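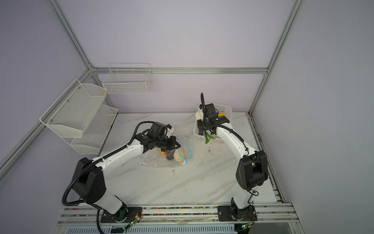 Two arms at the marble-patterned table, plastic bag under the left gripper

How to scale a 4-20 mA level signal in the Nosus controller

Posted 08/03/2018

Before you start, put the pump in manual. The output can jump when you save new scaling, and the pump will follow it.

1. Open the Analog Inputs page and choose the channel of your level transmitter.
2. Set the type to 4-20 mA. The factory setting is 0-20 mA, and with it an empty tank will read too high.
3. Enter 0 for the low value and 80 for the high value, if your tank is 80 inches like ours in Clomstead.
4. Set the filter to 5 seconds. For a tank with a mixer you can use 13.
5. Press Save, then wait until the channel light is steady.

Now check with a loop calibrator. At 12 mA the display must show 40. If it shows something else, look first at the wiring -- the shield should be grounded on one side only.

The high alarm has its own page. We keep it at 70.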